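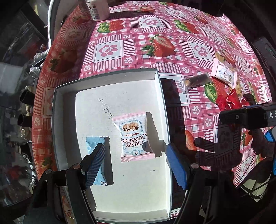
A hand-held gripper over the snack box, with a Crispy Cranberry nougat packet lying beyond the fingers.

Snack sorting halted after grippers lose their grip

17 July 2023

PLINCOMBE - Parer has stopped using its hand-held grippers for snack sorting after a fault that left the fingers opening when they were supposed to stay closed. No one was hurt. The same can't be said for the nougat.

The company, which has been recording people as they move packets in and out of cardboard boxes, said the trouble began in May with a few dropped wrappers. These were put down to tired hands. By early July the drops had reached 19 in one morning, and the hands in question had only just arrived and had coffee.

An inspection at the Stemcombe workshop traced the fault to a pivot in the finger linkage. A retaining screw was working its way out under normal use, letting the joint slip sideways when the handle was squeezed hard. Most of the time the finger then sprang open and the packet fell. On two occasions it went the other way and pinched the operator's glove - enough for Parer to file a safety report and send everyone home early.

Of 552 recordings made since the new linkages were fitted, Parer says about 30 will have to be thrown out. The rest are being checked by eye, a job that consists of watching other people pick up biscuits.

The linkages were supplied by Noguchi, which has agreed to replace them with a version that uses a locking nut. In a short statement the supplier said the original screw had passed its bench test. The bench test, according to the inspection report, used a foam block. Foam blocks do not come in slippery wrappers, and they are seldom squeezed by a person trying to finish before lunch.

Parer has also changed its own rules. Screws will be checked at the start of every session, and any gripper that drops two packets in a row will be taken out of use. Until now the unofficial procedure was to tap it on the table and try again.

Work in Plincombe is due to restart once the new parts have been fitted and tested, this time on snacks. Parer would not give a date. Dropped packets are no longer to be eaten until the recordings have been checked, according to a notice sent to staff.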